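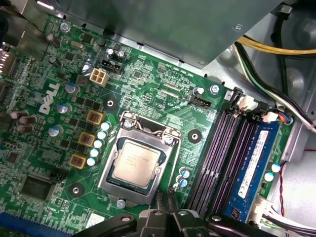
STIKETHOLM, October

Setting Up Search on Your Blog with Rollura

Welcome to the fun part! By now you have an account and you've connected at least one blog, so it's time to give your readers a search box that finds things. Rollura reads your posts, builds an index, and answers from it, including when someone types "zuchini bread" in a hurry on a phone. We've been polishing this part of the service all summer and we're very happy with how it feels now.

You'll need the owner password for your blog and a page where you can paste a line of code. If you share your blog with other writers, ask the owner to do section 4.1. The rest can be done by anyone with editor rights.

4.1 Building your first index

1. Sign in to Rollura and open the Search tab.
2. Click New Index. Give it a name you'll recognize later (the name never shows to readers, so "main" is fine, and so is "grandma's recipes").
3. Choose which blog to read. If yours isn't in the list, go back to section 3 and check that the connection light next to it is green.
4. Under What to Read, check Posts. Leave Pages checked too if you keep an About page or a list of links there.
5. Leave Drafts unchecked.
6. Click Build.

The progress bar fills from left to right and then, for very large blogs, sits near the end for a while. It's sorting at that point. You can close the tab and go do something else, and Rollura will email you when the index is ready. One of our early testers, Suha Masri, has 3054 posts going back to her college days, and she was searching them before she'd finished lunch!

Caution: Private posts are skipped by default. If you turn on Include Private, their titles can show up in results for anyone who uses your search box, even though the posts themselves stay locked. Read your titles over first.

4.2 Adding the search box

1. In the Search tab, click your index, then Get Code.
2. Pick a style: Bar, Button, or Full Page. Bar suits most blogs. Button is lovely on a narrow sidebar.
3. Click Copy.
4. Open your blog's layout editor and paste the line where you'd like the box to go.
5. Save, then reload your blog in a private window.
6. Type a word you know is in one of your posts and press Enter.

If you see results, congratulations, you have search! If you see an empty gray strip, your blog host is probably blocking outside code. Look for a setting called Trusted Sources or Allowed Scripts and add Rollura to it, then reload.

Note: The Drusus theme puts its own search icon in the header. You can keep both, but readers find it confusing. To hide the old one, open Theme, then Header, and switch off Built-in Search. 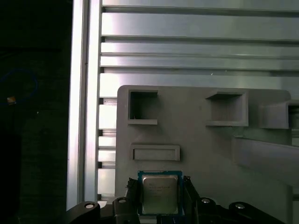

A desktop processor with its metal heat spreader facing front.

4.3 Teaching it your words

Every blog has its own vocabulary, and this is where Rollura really starts to shine. You can tell it that two words mean the same thing, and it will treat them that way from then on. A knitting blog might pair "frogging" with "unraveling." A running blog might pair "LSD" with "long slow distance" (please do pair that one).

1. Open your index and click Word Pairs.
2. Type the first word in the left box and the second in the right.
3. Choose Both Ways if either word should find the other. Choose One Way if the left word should find the right one and that's all.
4. Click Add.
5. When you've added all your pairs, click Apply. Nothing changes on your blog until you do.

The free plan holds 20 pairs. That's more than it sounds like, and misspellings don't need pairs at all. Rollura catches most of those by itself, so save your pairs for nicknames, abbreviations, and words you've changed your mind about over the years.

Tip: Click Missed Searches to see what people typed that brought up nothing. It's the best source of new pairs we know of, and it's a terrific source of ideas for posts! Elie Awwad, who writes about old bicycles, found several readers asking for a brand he'd always called by its nickname. One pair fixed it.

4.4 Choosing when the index updates

New posts don't appear in search until the index updates. You can let this happen on a schedule or set it off by hand.

1. Open your index and click Updates.
2. Choose On Publish, Every 30 Minutes, or Weekly.
3. If you chose Weekly, pick a day and an hour. Thursday night is the default.
4. Click Save.

On Publish is what we use ourselves. Weekly makes sense for archives that hardly ever change.

To update by hand, click Update Now. The button goes gray while it works. Clicking it again won't hurt anything, and it won't speed things up either.

Caution: Changing your blog's web address breaks every link in the index. After a move, don't use Update Now. Delete the index and build a new one, following 4.1 from the top. Export your word pairs first (Word Pairs, then Export) so you can bring them back with Import. Deleting an index deletes its pairs, and we can't recover them for you. 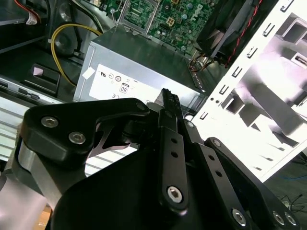

Page 43

4.5 Short answers above the results

Short Answers is new in this release and we can't wait for you to try it. When a reader types a full question, Rollura looks for a sentence in your posts that answers it and shows that sentence at the top, with a link to the post it came from. It quotes your words exactly as you wrote them.

1. Open your index and click Answers.
2. Switch on Short Answers.
3. Move the slider toward Careful or Generous. Careful shows an answer only when the match is very strong. Start there.
4. Type a few questions in the Try It box and see what comes up.
5. If an answer is wrong or out of date, click the small flag beside it and choose Never Show.
6. Click Publish Answers.

Note: Answers come from posts of any age unless you set a limit. If you write about prices, software, or opening hours, set Newest First to On.

Caution: Switch Short Answers off for any blog that gives medical or legal information. One sentence lifted out of a longer post can leave out the part that mattered.

Guest posts are included too. Dima Hakim, on our support desk, suggests telling your guest writers before you publish answers. To leave a writer out, click Writers and uncheck the name.

For help with anything in this section, open the Help menu and choose Ask Support. Include the name of your index and the exact words you searched for.

Next: 4.6 Matching the search box to your colors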